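Monday, February 17, 2020

Notebook, water project, Purba site

Read the handover report from Herkero again this morning with the pump log open next to it. They don't agree. The report says the Purba well serves 100 households "daily." The log has blank pages through most of December, and the two repair slips I can find are both for the same valve. Either the valve was fixed once and billed twice, or it failed again right after. I'd like to know which before anyone puts that number in the newsletter.

The school in Totia has the same trouble on a smaller scale. We paid for six taps. The site letter talks about "the taps" all the way through and never says how many run. I've asked for a plain list, tap by tap, with flow measured by bucket and watch.

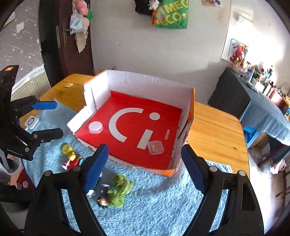 Cliltton sent over their donor survey too. Lots of people reported feeling connected to the village. Fine, but the survey never asked if they would give again for upkeep, and upkeep is where these wells die. A borehole with a ribbon on it makes a good story. A budget line for seals and grease doesn't, so it gets left out.

Chlorine strips: the old batch reads high against the new one on the same sample. Tossed the old batch. That means the fall readings from Purba are suspect and I've marked them so in the binder. Please don't average them in with the new ones.

To do:
- ask Herkero for the original repair slips, not the typed summary
- get the name of the valve part and a local price
- rerun Totia samples with new strips
- hold the newsletter paragraph until the log is sorted out

Still no answer on who keeps the key to the pump house.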